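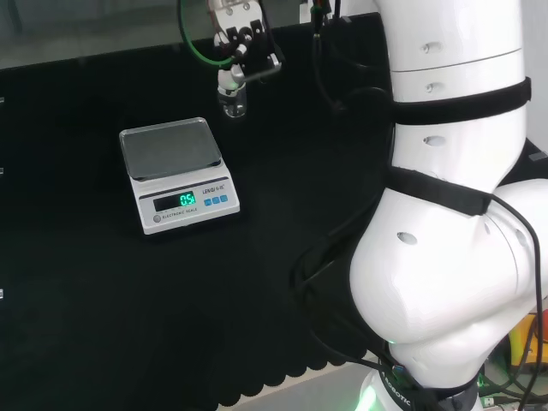
Bench scale reading 0.5, tray empty.

To: pudham-bench list
Date: February 7, 2022
Subject: Re: Residual reading on the small scale, and beaker placement

Replying to both points in the message below, then a proposed change to the weighing sheet.

> The scale on the black cloth shows 0.5 with nothing on the tray.
> I have been subtracting 0.5 from every vial weight since
> Thursday. Is that acceptable for the Drullisville set, or do the
> rows have to be redone? The sheet only says "zero the scale."
>
> Second question. The sheet lists a beaker under "equipment" but
> does not say where it goes. I have kept it on the tray between
> vials so that it stays clean. Does it have to be tared each time?

Subtracting a fixed 0.5 is acceptable only if the empty reading was still 0.5 after each vial came off. If the empty reading was written down once, at the start, the correction is a guess for everything after the first row. On a display that resolves to one decimal place, 0.5 is five steps. An offset of that size may come from a tare taken before the load cell settled, from something touching the edge of the tray, or from drift while the scale warms up. A single number won't tell you which.

Check in this order:

1. Lift the tray off, wipe its underside and the top of the housing, and seat it again. It should not rock.
2. Press on the cloth next to each foot of the scale. If the number changes, there is a fold underneath.
3. Leave the scale on and unloaded for nine minutes, then zero it.
4. Load the check weight in the center, take it off, and read the empty tray. Write down both readings.

If the tray comes back to zero at step 4, the scale is fine and the earlier offset was a stale tare. If it settles on a new nonzero value, repeat step 2 with the cloth pulled back and the feet on the bare table.

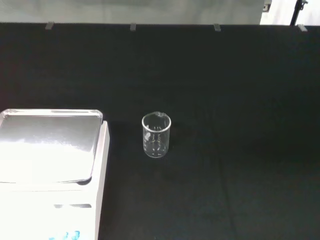
Read time: 3 min

On the beaker: keep it off the weighing surface. Stand it to the right of the scale with a clear gap, so that it can't bear on the pan or the housing. This matters more with the square steel pan, where the edge overhangs the body slightly and a beaker pushed up close can touch it without pushing the scale. Contact there usually adds a small error that changes with every bump of the table, and it is very hard to find in the data later.

If the beaker is the container being weighed, the other procedure applies. Set it empty on the pan, wait for the digits to hold, tare, fill, read. Do not use the printed graduations as a cross-check on the weight. Markings on small beakers are approximate, and the two figures will disagree.

For the existing rows, I went through the log. It has 3,393 entries, of which 3,195 have an empty reading recorded both before and after. Those can be corrected row by row and kept. The rest should be marked "offset unverified" and left out of the totals for now. Of the vials in the Drullisville set, 14 fall in that second group, and those need to be weighed again if they still have their caps. A capped weight and an uncapped weight can't be compared, and the cap was included in all of the original rows.
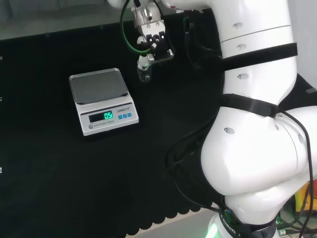
The sheet should therefore carry two extra columns, "empty before" and "empty after," to the left and right of the vial weight. If they differ by more than one step of the display, the row is repeated on the spot. The line "zero the scale" is replaced with "zero the scale, wait, confirm the reading holds."

Vials go down in the center of the tray, upright, with the cap on. Take the reading only once the vial has been let go and is standing by itself. A vial that is still partly supported reads light, and the empty readings before and after will both look normal.

The Bindomville copy of the sheet is still the May revision and has neither column. Please don't print from it. I will post the revised one to the list after the Khokhar people have confirmed which unit they want in the header. Until then, write the unit next to the first entry on each page.

Objections to the column order can go to the list.

--
Pudham Bench Weighing List | Contact the list owner | Messages copyright their authors | Back to top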